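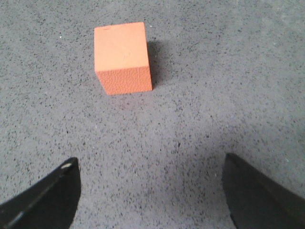 Orange cube on a speckled gray surface

Community Fundraising Coordinator (part-time)
Flula, Skosmont office

Flula is a small charity for families who have a seriously ill child at home. We pay for night care, for travel to the hospital and for the weeks when a parent can not go to work. Last year we supported 242 families in Skosmont, Fleltmont and the villages between them.

Most of our money comes from the public. Schools hold cake sales and sponsored walks, offices collect at Christmas, and one choir sings for us every winter. In the last year we received 2,233 single gifts, many of them very small. We want that each of these people gets a proper answer from us, and at the moment we are too slow. For this reason we are looking for a new colleague.

The position

You will be the first contact for everybody who wants to raise money for Flula. You will speak with teachers, sports clubs, shop owners and also with children who have a plan and a jar of coins. Some of them need only a poster and a collection box. Others need help with a permit, with insurance or with the safe counting of cash.

Your regular tasks:

Answer telephone calls and e-mails from fundraisers within two working days.
Visit schools and clubs, talk to them shortly about our work, and receive the donation when this is wished.
Write thank-you letters. We still send them on paper and sign them by hand.
Keep the donor list correct. It has 569 active addresses, and a part of them is old.
Prepare, together with the office, the Brennan Walk in June. It is our biggest event of the year and goes 14 kilometers along the river.
Write short news for our website, always with the permission of the persons who are mentioned.

You will not be asked to make cold calls or to stop people on the street. We do not work in this way.

Working hours and pay

The position is for 24 hours a week. Two of the working days must be in the office in Skosmont, the others you can arrange with us. In the spring there are some evenings and Saturdays, and these hours are given back to you as free time. In the two weeks before the Brennan Walk nobody in the team can take vacation, so please consider this before you apply.

The contract is first for one year. We hope to continue it after that, but we can not promise this today. The salary follows our internal pay table, grade 4, and we will send you the table if you ask for it. Travel costs for visits are paid back monthly.

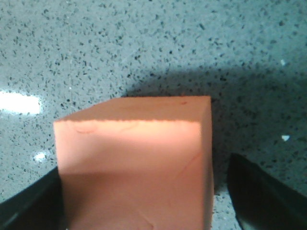 Who we are looking for

You write clear and friendly letters and you do not make many mistakes with names. You can stand in front of a school hall and speak for ten minutes without slides. You are comfortable with spreadsheets, and you can learn a donor database if somebody shows it to you.

Experience in fundraising is welcome but we do not require it. People have come to us from a bank, from a library and from a bakery. A driver's license is necessary, as some villages have a bus only in the morning.

Please know that you will sometimes meet families in a difficult time. A child whom you know from a visit may die. We talk about this openly in the team, and there is a monthly meeting with an outside counselor, which is part of your paid time.

All persons who work for Flula need a background check. We arrange it and pay for it.

How to apply

Send us a letter of one page and a résumé. In the letter, please tell us about one time when you thanked somebody well, or when somebody thanked you well. We do not need a photo, a date of birth or copies of certificates at this stage.

You can send the papers by e-mail or bring them to the office in Skosmont on working days before 4 p.m. Applications are accepted until Monday, March 9, 2026. Interviews will be held in the two weeks after this date, in our office or, if you live far away, by video. Each interview takes 45 minutes, and there is a small written task, a reply to a donor. You will receive it one day before.

Every applicant gets an answer, also when it is a no.

If you have a question about the position, or if you need a ramp, an interpreter or another kind of help for the interview, please call the office and ask for the fundraising desk.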